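The Karnell House Is Pouring Coffee Again

Thu 7 November

Longtime Plotavmont folks, rejoice! The old Karnell House on the river road, built in 1890 as a stage stop and later a supper club with a very loud piano, is open again as a cafe and small museum. Owner Sarahí Tovar grew up 5 blocks away and kept the original bar (all 30 feet of it!). Upstairs, the Villaseñor family has loaned 800 old menus, postcards and matchbooks, and you could lose a whole afternoon up there. Piano nights start in December.
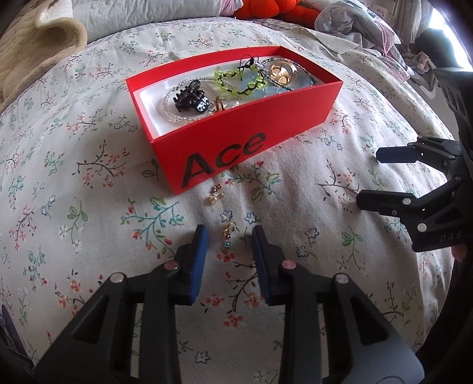 More Local News

Prulance Bridge gets its lights back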